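October 20, 2018

## Hot sauce ferment, batch 5

Opened the Arden peppers jar this morning and wow, the smell! Fruity, sharp, a little like pickled plums. Busisiwe came over from the next bench to ask what it was and stayed for twenty minutes, which I'm counting as a good review.

Setup for the record: 500 g red peppers, chopped coarse, two cloves of garlic, brine at 5 percent by weight. It has been going for 35 days in the cool cupboard. Bubbling was lively for the first week and then tapered off to almost nothing. No film on top this time - the glass weight is doing its job, thank you Gert.

Strained it, saved the brine, and blended the solids for 42 seconds with just enough brine to get the blades moving. Much smoother than batch 4. I love the texture! It coats a spoon and then lets go slowly. Lizelle thinks it wants more garlic, Themba thinks it wants less, so I'm leaving the garlic alone.

For the tasting I want our sauce next to some shop ones, plain chili and something darker and sweeter. Everything should sit in a rack where people can reach it without knocking things over. 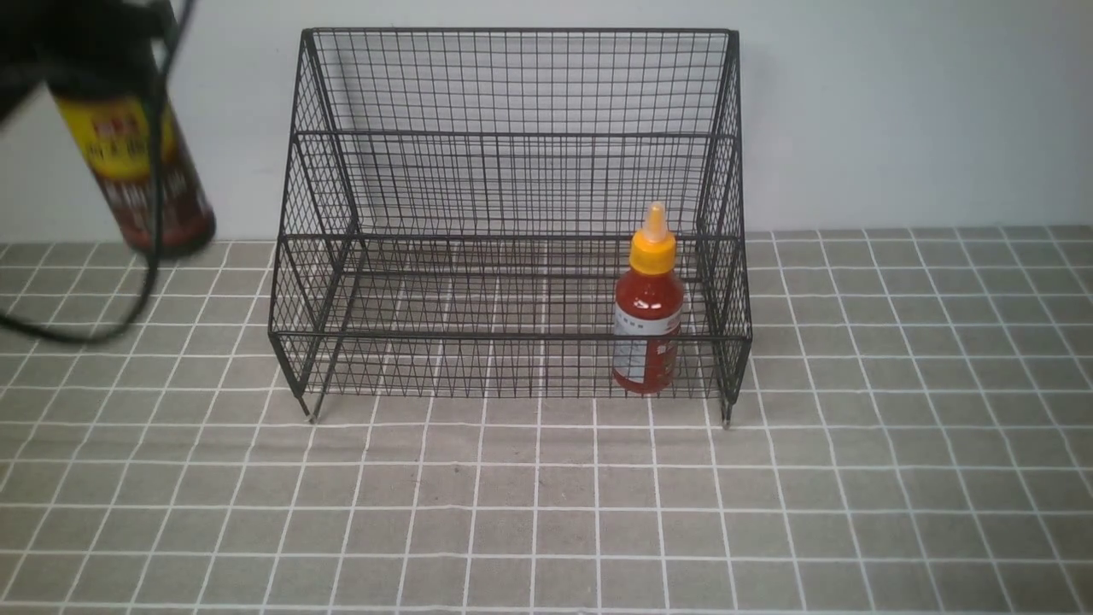
## Still to do

- Test the pH again after it has rested overnight. The Mkhize strips are hard to read in red liquid, so borrow the meter from Sizwe.
- Try a spoonful of sugar in one small jar only. Label it!!
- Split the leftover brine: half for the Wonton dipping sauce idea, half to start batch 6.
- Ask at Cestgate whether they'll have the small yellow peppers in November. I keep thinking about those with carrot and a bit of ginger.
- Dry the strained seeds and skins on low heat, grind, mix with salt. Gert did this last time and the jar was empty in days.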